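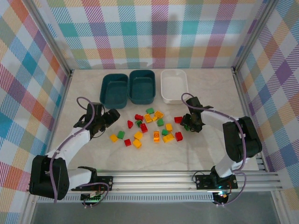
Brick sorting, bench 2: gallery and notes

This page covers the small-parts sorting bench at the Orkholm toy library. The bench is used for returned brick sets: pieces are tipped out, separated by color, checked for damage and binned before they go back on the shelf. Notes are by Gitau Barasa, with corrections from Pramila Tomar. Pictures are at reduced size; full-size copies are kept in the Homemik folder under July.

Start of a batch

Mixed bricks in red, green and yellow-orange, with three bins behind them: two dark teal, one white and translucent. Bins are empty at the start of every batch. Bricks go in the middle of the surface in a loose pile, one layer deep where possible. Stacked piles hide the small pieces and slow the work.

The teal bins have thick rims and rounded corners, and bricks do not lodge in the corners. The white bin has a flat rim. We keep it to the right with a gap, so it is harder to drop a piece into the wrong one.

Surface

The panel is pale with a marble pattern. Red and green read clearly against it. We tested a dark gray panel from Siu for one month and went back to the pale one -- green pieces were being missed in poor light. Wipe with a damp cloth between batches. Do not use abrasive pads.

Small group, right side of the surface

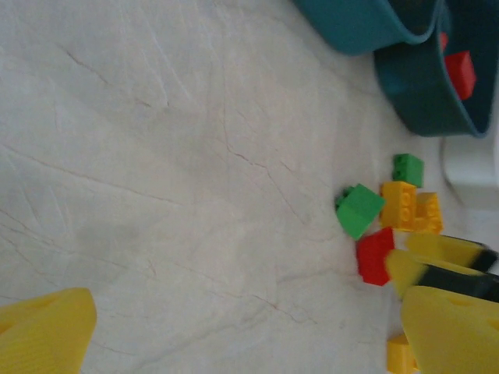 Green pieces are the ones most often put back in the wrong set, as two of our kits use nearly the same shade. Compare against the color card before binning. If the match is uncertain, place the piece in the query tray and carry on with the batch.

Check the studs by touch. A worn stud feels flat at the edge and will not hold a second brick. Tooth marks on the side walls are acceptable if the piece still clips. Splits are not.

Batch sizes and records

Small batches are easier to check than large ones. The upper limit at this bench is 100 pieces; above that, split the batch and label both halves. The July total was 1,211 pieces sorted, with 11 rejected. Nine of the rejects were split at a corner and two had worn studs.

Sorted bricks are bagged by color and logged in the Ganimico sheet. Enter the set number first, then the color, then the count. Bags hold up to 500 pieces, but the seal is unreliable when they are full -- Pramila closes hers well short of that.

Spare bags and labels are in the second drawer under the bench.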